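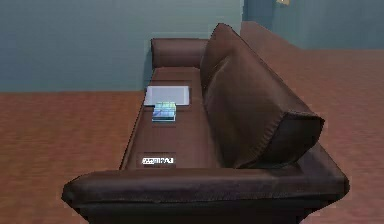
# Tres semanas andando con una grabadora en el bolsillo

Hace tiempo que no escribía por aquí y tengo la excusa de siempre, que es que estaba fuera. Me fui a Endden con una residencia de un mes, de esas que te dan una habitación, una llave del taller y un mapa fotocopiado del pueblo, y volví con los pies hechos polvo y 145 archivos de sonido que todavía no he terminado de escuchar. Voy por el cuarenta y pico. Me da vergüenza decirlo, pero es así.

El proyecto, para quien no me leyera en invierno, iba de caminar. Quería salir cada mañana del taller, elegir un ruido (una sierra, un perro, una persiana, lo que fuera) y andar hacia él hasta encontrarlo o hasta perderlo. Luego, de vuelta, dibujar el recorrido de memoria, sin mirar el mapa. En el papel quedaba precioso. Lo escribí en la solicitud con muchas comillas y una cita de Perec, y creo que la cita fue la que me consiguió la plaza.

La primera semana fue un desastre bastante divertido. Endden es un sitio muy silencioso, y no lo digo como cosa poética, lo digo como problema de trabajo. El lunes salí a las ocho y el único sonido que había era el de la carretera, y la carretera está en todas partes, así que anduve hora y media en dirección a nada y acabé detrás de un vivero comiéndome un plátano. El dibujo de ese día es una línea recta con un garabato al final. Lo tengo colgado encima de la mesa, me gusta muchísimo.

Después la cosa fue mejorando. Descubrí que lloviendo se oye más lejos, o a mí me lo parece, y que los miércoles hay un señor que afila cuchillos con una furgoneta y una flautita, igual que en el barrio de mi abuela. ¡La misma melodía! Lo perseguí por cinco calles y cuando por fin lo alcancé no supe qué decirle y le di mi navaja de pelar lápices. Me cobró tres euros. Corta que da miedo.

## Maja

En el taller de al lado estaba Maja Wasilewska, y tengo que hablar de ella porque media residencia se la debo. Maja trabaja con cuerda. Ata cosas que están lejos entre sí: un buzón con un árbol, una farola con la barandilla de un puente. Luego espera a ver quién corta la cuerda y cuándo, y lo apunta en un cuaderno de contabilidad verde. Tiene una serie hecha en Buresska, en una calle larguísima que baja hacia el río, con 280 metros de cordel de una sola pieza, y lleva años discutiendo consigo misma sobre si aquello fue una escultura o una performance. Yo le decía que a mí me daba igual y ella se enfadaba un poco – con razón, supongo.

Cenábamos juntas casi todas las noches y hablábamos sobre todo de dinero, como todos los artistas que conozco. De quién paga los viajes, de por qué en unas residencias te dan dietas y en otras te dan «visibilidad», de lo que cuesta enviar una caja grande a casa (mucho). También discutimos bastante sobre el registro. Ella piensa que si la pieza ya ha pasado, lo que enseñas en la sala es un recibo. Yo le tengo cariño a los recibos. Me he pasado la vida enamorándome de obras que solo he visto en una foto mala en blanco y negro, con un pie de foto de dos líneas, y no sé si me habrían gustado tanto en directo, con frío y con ganas de ir al baño.

Un domingo salimos las dos juntas, ella con la cuerda y yo con la grabadora, y no hicimos nada de provecho. Ni un nudo, ni un archivo. Acabamos en un bar viendo ciclismo.

## Lo que enseñé al final

Para las puertas abiertas me dejaron la sala pequeña, la que llaman Cureton, que tiene un radiador que hace clac cada cierto rato. Primero me puse de los nervios y luego decidí dejarlo como estaba. Monté los dibujos en la pared a la altura de la rodilla, para que hubiera que agacharse, y en el centro puse un altavoz con el sonido de mis pasos y nada más. Quité todos los ruidos que había perseguido. Eso lo decidí la noche antes y todavía no estoy segura.

Vino más gente de la que yo pensaba. Una señora se quedó de rodillas delante del dibujo del vivero y me dijo que yo había girado mal, que por ahí se iba a casa de su hermana. Y tenía razón, lo miramos en el mapa. Un chico de la revista Olszewski me preguntó si aquello era una crítica al GPS y le dije que no, y puso cara de pena, y entonces le dije que a lo mejor un poco.

Cosas que haría distintas, más que nada para mí:

- Llevar otras botas. Las bonitas no.
- Poner nombre a los archivos el mismo día. Tengo uno que se llama «prueba 664» y dura dos segundos.
- No meter una cita en la solicitud si luego me la van a pedir en la charla.
- Dejar alguna mañana sin salir. Me salté una por un resfriado y el dibujo que hice ese día, de un paseo inventado desde la cama, es de los mejores.

Ahora estoy en casa, intentando repetir el ejercicio aquí, y me está costando. En mi calle hay demasiado que oír. Ayer salí detrás de una ambulancia, a los dos minutos ya iba detrás de unas cotorras y terminé comprando pan. En mayo quiero probar de noche, a ver si con menos cosas sonando consigo llegar a algún sitio. Maja dice que me manda un ovillo para que no me pierda, pero de momento no ha llegado nada.

Si alguien tiene un programa decente para ordenar audios que no sea de pago, que me escriba, por favor. Me quedan cien por escuchar y el ordenador hace un ruido de avioneta que no veas.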